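Call for participants: does a floor mat do anything for the room it's in?

Jemal is looking for up to 35 households in and near Brositz to take part in a home study of dark floor mats on tile. We start in October. Before you write to us, please read the whole page, including the parts that may put you off.

The companies that sell mats make big claims. A mat is supposed to keep grit off the tile, quiet the room, save your feet and spare you the mop. I have read a lot of the sales copy and very little of it says how anyone knows. Drekness, our main comparison product, comes with a leaflet that promises "a cleaner home from day one." Cleaner than what, it doesn't say. We would like to find out, and we're prepared to find out that the answer is nothing.

We want ordinary floors. Tiles with grout lines, poor light, furniture close by, a mat that lies at an angle because that's how it ended up. Please don't straighten anything for us.
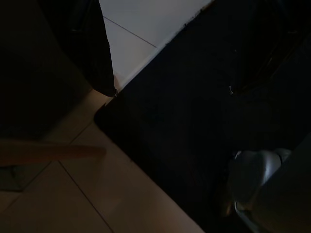
Manolis Raptis wrote in after the first notice to say that he has had a black mat on beige tile for years, that it shows every crumb, and that he can't see why anyone needs a study to learn this. He also asked whether dirt you can see is worse than dirt you can't. Fair question, and it's on our list. If you think like he does, we would especially like you to apply.

What you would do

You keep a mat down for 4 weeks, then take it up for 4 weeks. You clean as you normally do and write down when and with what. Once a week you wipe a marked patch of tile with a cloth we supply and mail us the cloth in its bag. There's a short form about the edges too, as mats get sold on their middles and, in my view, fail at their borders and corners.

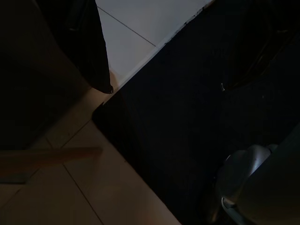

Who can apply

You need a tiled floor, at least one room people walk through every day, and the patience to fill in a form when nothing has changed. Renters are fine. Pets are fine. If you sell floor coverings, or live with someone who does, please sit this one out.

What you get

$586 per household, paid in two halves. You don't keep the mat unless you want it, and we won't be offended. The Trurkberg round of this study sent in 3,320 cloths, and a good share were useless to us for lack of a date on the bag. The second half of the payment now depends on dated bags. Some people found that petty.

How to apply

Write to Sumeya Mamo at the Jemal office in Brositz. Tell us which room, what kind of tile, and what you expect the mat to do. One paragraph is plenty. We answer everyone, including the people we turn down.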